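Search this site
Workbench notes / trading systems / signal testing

Monday, January 6, 2020. Kassa crossover rule, second pass

Still not convinced by this one.
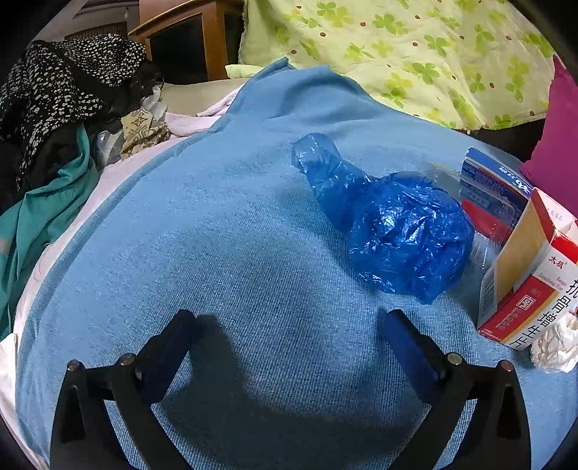
The Zusach write-up claims the rule holds on any market you point it at. I ran it on the Stulora futures data again, same settings as in September, 2177 daily bars. It took 303 trades. Before costs the curve looks lovely. Put in spread and commission and most of the climb goes.

Three trades were opened on the last bar before a contract roll, so the price jump gets booked as profit. That's our stitching, and no credit to Kassa. Dropped them and reran with 300. Slightly worse, as expected.

Of those, 88 came from one long trend in a single contract. Take that stretch out and I can't tell the rest from coin tossing. Would like to see Zusach's own results with their best year removed, but the write-up only shows the total.

Also don't trust the fills. The script buys at the close that triggers the signal. Move it to the next open before anyone at Serkusby quotes these numbers.

To do: next-open fills, fix roll dates, try forex with nothing retuned. No live money on it meanwhile.

Filed under: Backtests, Futures, Doubtful
2 comments | 0 shares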